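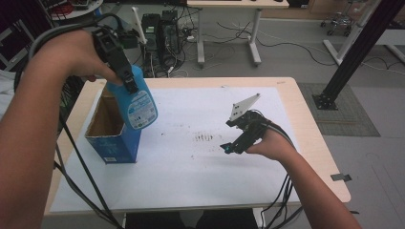

Teaching a machine to tidy a table has long been slow work. The usual method asks an operator to steer a robot arm from a distance, one careful movement at a time, while the arm records what it does. At the Premisberg laboratory of Sullham, a research group led by Dr Iman Mansour has spent the past year on a different arrangement. The operator sits at an ordinary table, takes a gripper in each hand and simply does the job.

The project is known as Tawfik. Its first published result concerns household goods that are awkward to hold: spray bottles, open boxes, soft pouches and jars with loose lids. The group gathered 2909 demonstrations of such items being lifted, turned and put away, all made with hand-held grippers. These were used to train a single control program, which was then run on a two-armed robot that had played no part in the recording.

The robot was given 1129 attempts at tasks drawn from the same family. It failed in 276 of them. A program of the same design, trained only on steered demonstrations gathered over an equal number of hours, failed more than twice as often.

Gerardo Serra, who designed the trials, is careful about what the comparison shows. "We held the hours equal, and an operator with grippers in hand gets through many more examples in an hour," he says. "Part of the gain is plain quantity. We have not yet separated that from the quality of the movement."

The spray bottle proved a useful test. Its neck is narrow and its weight sits low, so that a grip taken at the top allows the body to swing. People correct for this without thinking, and the group wished to learn whether the correction would carry over to the robot. In most attempts it did. Where it did not, the bottle usually caught the rim of the box on the way down.

Arsen Holovko, who is responsible for the recordings, discarded any demonstration in which the position of either gripper was lost for longer than 3 seconds. Crossed hands were the commonest cause. Operators were later asked to keep their wrists apart where the task allowed, and fewer recordings were lost as a result.

A second study, prepared with Said Soliman of Prernness, will extend the method to tasks in which one object must be held still while the other hand works on it. Recording is due to begin in August.

Sullham Research Communications, Premisberg | Contact the editor | Copyright Sullham. All rights reserved. | Back to top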